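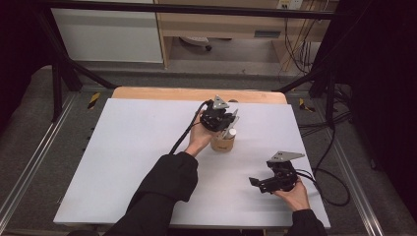 District office issues new rules on drainage work claims

17/10/2019

Brurambridge District Office has changed the way parishes claim money for drainage and culvert work. The new rules apply to all claims filed from the first working day of January. Claims already in the system will be handled under the old rules, provided the site inspection has been booked.

The main change concerns proof of completion. Until now a parish could submit a signed work order and a supplier invoice. Under the new rules the claim must also include the inspection sheet, signed by a district engineer, and a list of the days worked by each crew. Claims without both papers will be returned unpaid. A returned claim keeps its original number but loses its place in the queue.

The office reviewed 917 claims from the last budget year. Of these, 194 had no inspection sheet, and 116 were paid twice under different reference numbers. Most of the double payments involved culverts on parish boundaries, where both parishes filed for the same stretch of ditch. Repayment letters have been sent. Parishes may repay in one sum or have the amount held back from their next two transfers.

Grigore Bratu, head of the rural works section, told parish clerks on the district call that boundary work must now be filed by one parish only. The two parishes have to agree in writing which one will file. If they cannot agree, the section will assign the claim to the parish with the longer length of ditch.

Andale and Plimau have asked for more time. Both parishes have open work on the Nedelcu road, where the roadside ditch was recut after the spring floods and the culvert under the mill turn is still to be replaced. The section has agreed to inspect the finished part of the ditch separately, so that it can be paid under the old rules. The culvert will be a new claim.

Wage payments to day crews are not affected. Crew lists must still reach the office by the fifth of the month. Lists sent on paper will be accepted until the end of the budget year, after which only the online form may be used.

Small repairs costing less than 100 crew hours do not need a district engineer. The parish foreman may sign the inspection sheet, but cannot sign for a crew on which he worked.

Copies of the new claim form are held at each parish office. Questions about returned claims go to the rural works section, second floor, weekday mornings.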